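4.2 Hanging small goods on a wire rack

Of the four shop-floor chores in our set, restocking a counter rack is the one most often called solved. The claim rests on trials with rigid packets and a single straight peg. We wanted to see what remains of it when the goods are soft and the pegs point in every direction, so demonstrations were collected with two hand-held grippers at a light wood-grain table (Figure 4).
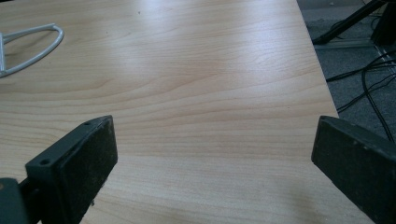
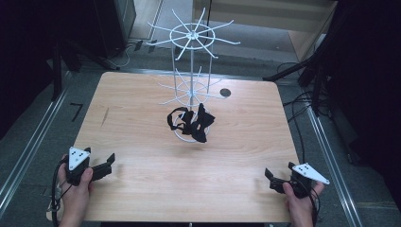

Figure 4. Rack task, demonstration setup. First: table top between the jaws of a hand-held gripper, with part of a white wire object at upper left. Second: two-tier white wire rack with a black fabric item near its base, and a gripper in each hand of the demonstrator.

The collection holds 2,058 demonstrations, of which 173 were dropped for missing or broken tracking. The rest were used to train the Skeser policy and the Medrano baseline, on the same split and with the same stopping rule. Each policy was then given 500 trials. A trial counted as a success only if the item stayed on the chosen arm after the gripper had let go and moved away.

We kept that last condition although it hurts every method we tested. Earlier reports on the Horkinen benchmark stop the clock when the jaws open. A strap that is draped over an arm at that moment may slide off a second later, and a store clerk would not call the job done. Scores under the two rules should not be placed in the same table, and we have not done so.

Three features of the task deserve mention. The arms are thin and pale, and in views from the gripper they can be hard to tell apart from glare on a glossy table. The upper arms are close enough together that an item aimed at one can catch on the next. Fabric goods also have no fixed shape, so a grasp that worked in one demonstration says little about where the loop will be in another. The people giving the demonstrations dealt with this by shaking the item or regrasping it, often more than once. Both policies copied the shaking. Neither showed any clear sign of knowing when to stop.

It may be argued that more data would close the gap. We can't rule that out, but our own results give little support for it. Adding the last batch of demonstrations, recorded in November, changed which trials failed far more than how many. The Groteta planner, which uses no demonstrations, failed in other ways, mostly by refusing to move near the rack at all.

We therefore read the rack task as open. A machine that can put a stiff card on a lone peg has done something useful, but it hasn't taken over the chore, and the distance between the two is larger than success rates on rigid goods suggest. Section 4.3 repeats the trials with the rack free to turn.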